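# Chapter 6: Delegation and the Span of Control

By the end of this chapter you should be able to:

- define delegation and tell it apart from the simple handing out of tasks
- explain what is meant by a span of control
- describe the conditions under which a wide span can work
- discuss why managers hold on to decisions they could pass down

## 6.1 Opening case: Condine

Condine makes packaging and has 300 employees at a single plant. When the company was small, the owner approved every purchase, every change to the shift schedule and every customer refund. The habit stayed in place as the company grew. By the January before its reorganization, 2852 requests had passed through the owner's office in twelve months. Almost 80 percent of them were approved without any change.

Supervisors had learned to plan around the delay. They ordered spare parts early and in larger amounts than they needed, and they put off small repairs until several could be sent up on one form. On paper, the approval rule kept costs down. In practice the stockroom was full, and machines ran for weeks with known faults.

Condine then gave each supervisor a spending limit and full control of the shift schedule. Refunds went to the sales desk. The owner kept hiring, major purchases and prices. 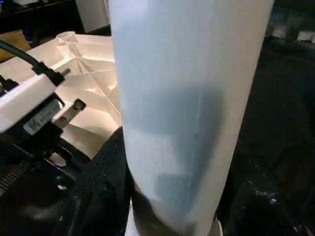 One supervisor wrote in the staff survey that the new limit was welcome but that the first month had been harder than the old system: "I used to send the form up and forget about it. Now if I buy the wrong pump, it's my pump." Others reported that they still asked the owner informally before spending anything, even when the amount was well under the limit.

These comments raise a point that runs through the whole chapter. Authority can be transferred by a memo in one afternoon. The confidence to use it takes longer, and it depends a good deal on what happens the first time a decision goes wrong.

## 6.2 What delegation means

**Delegation** is the transfer of authority to make a decision, together with the duty to answer for the result. A manager who tells an employee to call a supplier and ask for the standard discount has assigned a task. A manager who tells the employee to agree on terms with the supplier, within a stated limit, has delegated.

The manager who delegates remains accountable to the level above. This is sometimes called dual accountability, and it is one reason managers hesitate. They may also doubt the skills of their staff, or they may enjoy the work they are supposed to give away. Section 6.4 looks at each of these in turn.

## 6.3 Span of control

The **span of control** is the number of people who report directly to one manager. Older writing on management often looked for a single correct number. Most current texts treat the span as something that varies with the work.

Compare two firms. Gorura runs call centers where the work is routine and the software records each call, and its team leaders have wide spans. Pemimgate designs drainage systems. Its projects differ from one another and errors are costly, so no lead engineer there has more than 10 direct reports.

A wide span is easier to manage when:

- tasks are similar and well understood
- employees are experienced
- results can be measured without close watching
- the team works in one place

Spans and levels are linked. If the number of employees stays the same and spans are made narrower, the firm will need more managers and usually more levels. Kongkaew, a hotel group discussed in Section 6.5, removed one level of regional managers and found that the general managers of its hotels needed far more authority over budgets than they had held before.

Before reading on, consider a job you have held or know well. Write down two decisions that were made above that job and could have been made in it. Keep your notes for the exercise at the end of Section 6.4.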